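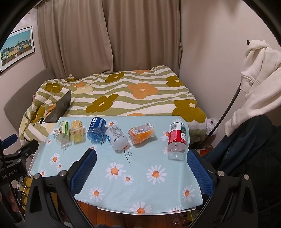

*Anong Sriwong*

# Why Drink Bottles Have Different Shapes

A drink bottle is a container with three main jobs. It has to hold a liquid, keep it clean, and survive being moved from a factory to a shop to a home. Every part of the bottle helps with at least one of those jobs. The parts are easiest to study when the bottle is lying on its side, as on the daisy tablecloth, where the bottom of the big bottle with the red label can be seen.

## The parts of a bottle

Bottle makers use special names for each section. From top to bottom they are:

- **Cap:** the lid that screws on.
- **Finish:** the part with the screw thread, where the cap grips. It is called the finish for historical reasons. On old glass bottles it was the last part to be made.
- **Neck:** the narrow section under the finish.
- **Shoulder:** the slope where the neck widens out.
- **Body:** the main section. The label usually goes on it.
- **Base:** the bottom.

Most plastic bottles also have a ring just under the finish, called the neck support ring. Factory machines hold the bottle by this ring and can carry it along without touching the body.

## What the bottle is made of

Many clear drink bottles are made from a plastic called polyethylene terephthalate. The short name is PET. It is light, it does not shatter like glass, and light passes through it.

PET arrives at the factory as small pellets. The pellets are dried, melted and pushed into a mould. The result is a **preform**. A preform looks like a thick test tube with a screw thread at one end. The thread is already its final size and will not change again.

Next, the tube part of the preform is heated until it is soft. It is placed inside a second mould, which is hollow and has the shape of the finished bottle. A thin rod stretches the preform downward, and air is blown in. The soft plastic expands until it touches the cold walls of the mould, and there it sets. This method is called **stretch blow moulding**.

Stretching makes the plastic stronger. PET is built from very long molecules, and pulling it lines many of them up. Blowing it sideways lines others up in a second direction. The finished wall is thin but tough.

At the Vevach bottle works, where I spent part of May taking notes, one of the small bottles had a mass of 17 grams before filling. A sheet of writing paper has a mass of 4 or 5 grams.

## Why some bases have petals

Turn a large soft drink bottle over and look at the base. In many cases it has ridges and bumps arranged in a ring, like the petals of a flower. The large red-labelled bottle in the photograph has a base like this. Engineers call it a **petaloid base**.

The shape deals with pressure. Fizzy drinks contain dissolved carbon dioxide gas. Some of the gas leaves the liquid and collects in the space at the top, where it pushes on everything it can reach. It pushes on the cap, on the walls and, through the liquid, on the base.

A flat base is weak against this kind of push. It would bulge outward, and the bottle would rock when it was put down. A rounded base is much stronger, but a bottle with a round bottom cannot stand up at all. The petaloid base combines the two shapes. The valleys between the petals are curved and resist the pressure. The tips of the petals all reach the same level and act as feet.

Still drinks such as water or juice do not create this pressure. Their bottles can have simpler bases, often with a shallow dome pushed up in the centre. Some makers use petals on still drinks as well, so the base is a clue and should not be treated as proof.

## Tall bottles and squat bottles

The bottles on the tablecloth are not all one shape. The one with the dark blue label is stubby, and the one with bright orange liquid is squat. Others differ in size.

The shape changes how stable a bottle is. Every object has a **centre of gravity**, the point where its weight seems to act. When an upright bottle is tipped, it will return to standing as long as its centre of gravity stays above its base. Once that point moves past the edge of the base, the bottle falls over. A squat bottle has a low centre of gravity and, for its height, a wide base. It has to be tipped a long way before it falls. A tall, narrow bottle falls sooner.

The shape also changes how much plastic is needed. Two bottles can hold the same volume of liquid and still use different amounts of material. A long, thin bottle has more surface for the same volume than one that is closer to a ball. More surface usually means more plastic.

Squat shapes have a drawback. Wide bottles are harder to hold in a small hand and take up more room across a shelf. The designer has to choose which problem matters more.

## What a label does

A label carries information. It normally gives the name of the drink, the ingredients, the volume and the date by which it should be used. Some of this must be printed by law, and the rules vary from country to country. The language varies too. The dark blue label in the photograph has large white Chinese characters.

There are two common ways to put a label on a plastic bottle.

1. **Wrap label.** A strip of plastic film or paper goes around the body and is glued where the ends meet.
2. **Shrink sleeve.** A printed tube of film is slid over the bottle and passed through heat. The film shrinks until it fits the curves tightly.

Colour on a label can be seen from farther away than small print. Shoppers learn to find a product by colour first and read the words second. Makers know this and often keep the same colours for many years.

Colour can also fool the eye. A clear bottle may look tinted when the liquid is coloured, when the plastic is coloured, or when light bounces off the label onto the plastic. To find out which it is, an adult can help you take the label off and pour the drink into a clear glass.

## Why bottles roll

A bottle with a round body has very little to stop it rolling when it lies on its side. The body touches the table only along a narrow line. A small push, or a table that is not level, can set it moving.

Several things slow it down:

- **The surface.** Cloth is softer than bare wood. The bottle presses into it slightly and loses energy as it rolls.
- **The label.** A raised edge or a seam makes a small bump.
- **The body.** Some bottles have flat panels or deep grooves. These help with gripping and also reduce rolling.
- **The liquid.** In a partly filled bottle the liquid stays mostly at the bottom while the bottle turns around it. Thick liquids drag on the walls and slow the bottle sooner.

Few bottles are the same width all the way along. If the shoulder end is narrower and touches the table, the bottle may roll in a curve. A paper cup does the same thing for the same reason.

## Test it: the ramp

You will need a large tray, some books, a tea towel, a ruler and a few closed plastic bottles of different shapes. Check that every cap is tight.

1. Put the tray on the floor. Raise one end on books until it is 9 centimetres high.
2. Lay a bottle on its side at the top of the tray. Hold it still, then let go without pushing.
3. Measure how far it rolls across the floor past the end of the tray.
4. Repeat until you have 3 results for that bottle. Write all of them down — even the ones that look wrong.
5. Spread the tea towel flat on the floor at the bottom of the ramp and do the test again.
6. Change to the next bottle.

Change only one thing at a time. If you change the bottle and the height of the ramp together, you will not know which of them caused the new result.

A class in Semwal that tried the test set out its table like this:

| Bottle | Bare floor (cm) | Tea towel (cm) | Notes |
|---|---|---|---|
| Tall, full | | | |
| Tall, half full | | | |
| Squat, full | | | |
| Squat, half full | | | |

Their teacher, Nizar Bitar, suggests leaving the notes column wide. Bottles that curve off to one side need a sketch, and a sketch takes up space.

## After the drink is finished

PET can be recycled. The bottles are sorted, washed and chopped into flakes. The flakes can be melted and made into new preforms, or spun into fibre for clothing and carpet. Caps are generally made from a different plastic, one that floats in water. PET sinks. Recycling plants use this to separate the two in a tank.

Rules about caps and labels depend on where you live. Check the list from your local council or city before you put a bottle in the bin.

## Words used on this page

**Centre of gravity:** the point where the weight of an object seems to act.

**Petaloid base:** a bottle bottom with a ring of petal-shaped feet.

**Preform:** a small, thick tube of plastic that is blown up to make a bottle.

**Pressure:** how hard something pushes on each bit of a surface.

**Shrink sleeve:** a tube of film that tightens around a bottle when heated.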